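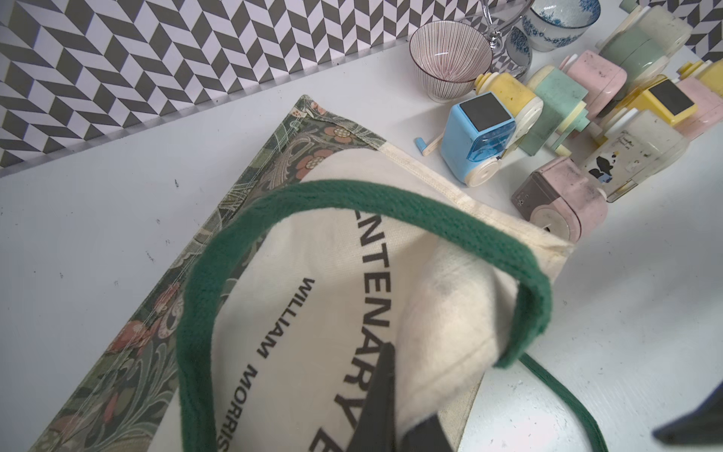
I bought the Tekero canvas tote in May and have used it nearly every day since, so this review covers regular use over one summer. I wanted a plain shopping bag with longer handles than my old one, and I wanted it in natural canvas. The shop in Lillolthorpe had it hanging next to the museum-style totes, and I put it up against one I already own, the cream William Morris bag with the strip of leaves and small pink flowers down the side and the dark green handles. The Morris bag is the better looking of the two. I still think so. The question for me was which one I would rather carry groceries in.

Size first. The Tekero is a little wider than my Morris bag and has a flat bottom panel, so a carton of milk stands up in it. My Morris bag has no base to speak of, and a carton ends up on its side by the time I get home. If you mostly carry books or papers, you won't notice any difference.

The handles on the Tekero are the same cream canvas as the body, folded over and stitched. They are long enough to go over a winter coat. They do pick up dirt where your hand goes, and after six weeks mine had a gray patch that did not fully wash out. Colored webbing like the green on the Morris bag hides this much better, and I wish Tekero offered it. Webbing also lies flat on the shoulder. The folded canvas rolls into a rope when the bag is heavy.

Washing: the label says cold water and no dryer. I followed that the first time and it came out fine, a bit stiff, with some creasing along the top hem. The second time I forgot and put it in the dryer on low. It shrank enough that the pocket inside now puckers. My mistake, but be aware of it.

The inside pocket holds a phone and keys. There is no snap or zipper on the pocket or on the bag itself. I also looked at the Drerkel version, which has a zipper across the top, but it was stiff in the store and the canvas felt thin.

Printing is limited to a small logo near the bottom corner. It has faded a little. I have no complaint about that, as I would have been happy with no logo at all.

Stitching has held everywhere except one spot at the base of the left handle, where a few threads came loose in July. I went over it by hand and it has been fine.

I would buy it again for groceries. For a gift, or for carrying to the library, I would get something with a nicer fabric and a colored handle.

Posted August 31, 2020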